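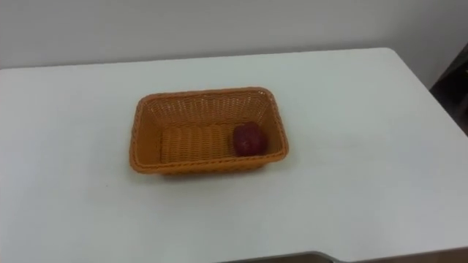 A reader from Sowerby wrote to us after the March issue that she would rather see one task taught well than ten tasks taught in a hurry, and she asked why we still record the same simple basket work when the robot has already "seen" so much of it. Her letter was short and a little impatient, and we liked it. It is a fair question, so we give it more space this month than we usually give to letters.

## Teaching one task, many times

In the Lirutel project we teach by remote control. The operator moves their own arms and fingers, the robot follows, and everything is recorded: the joints, the hands, the camera views, and the time of each command. One recording from start to finish we call a demonstration. At the end of a session the demonstrations are checked one by one, and only the good ones go to training.

The basket task sounds easy when you read it on paper. Fruit goes in, fruit comes out, or the basket itself must be moved to another part of the table. But a basket is not a block. The rim is a narrow target, and the walls are sloping, so a finger that comes down a little too far outside slides away from it. When the operator pushes too hard, the whole basket travels over the table and the next movement starts from a wrong place.

For the last round we planned 69 demonstrations. After checking we kept 40. Of those we did not keep, 13 had the same fault: the hand waited too long above the rim. It is a human habit. The operator is not sure about the depth, so they stop and look, and then they go down. A person who watches this understands it as being careful. The model understands only that at this point one must stand still, and later it will stand still too, sometimes for so long that we must end the run.

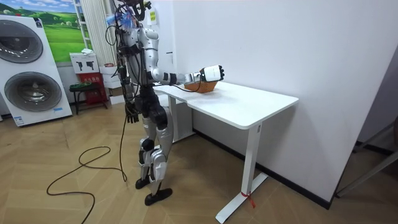 *Right hand at the basket rim, left arm at rest.*

We tried several things against the waiting. A second camera view for the operator helped a little, but then they looked from one view to the other and became slow in a different way. What worked better was practice without recording. Each operator now makes 10 free runs before the recording begins, and they may do in them what they like, also mistakes. After this the hands become calmer. We also ask operators to change after a short time, even if they say they are not tired. The last demonstrations of a long turn were nearly always the ones we had to delete.

The other question in the letter was why we do not simply use the older recordings again. Partly we do. But the older ones from Ferport were made with a different table height and with the starting position of the arm further back, and when we mixed them with the new ones the robot reached for the rim too early. We have now put the table height into the notes of every session. It should have been there from the beginning, and we are sorry for the extra work this gave to the people who had to sort the old files.

## Mistakes we keep

Not every mistake is deleted. If the operator misses the rim, notices it, and corrects the movement in a smooth way, we keep the demonstration and mark it as a recovery. These are very useful to us. A robot which has only learned from perfect runs does not know what to do when it is two fingers away from the right place. In the next round we want to plan some recoveries on purpose, with the basket turned or moved a little while the arm is already on its way.

There was some discussion if a planned mistake is the same as a real one. Some operators feel that they act too much when they know it is coming - they correct before anything went wrong. For this reason the change will be made by a second person, who does not say in advance when it will happen.

## Practical notes

- The labels for recordings are now the same at all Omomon sites. Please use "complete", "recovery" and "discard", and no private words.
- Write the table height and the starting position of the arm before the first demonstration, not after the last one.
- Check the route of the cables each time the robot changes its place.
- Operators who want to join the next round can write to the project office at Ferport. Experience with robots is not needed, but you should be able to stand for the length of a session.

Letters about this item are welcome, the impatient ones too. We will print the results for the recoveries when the checking is done.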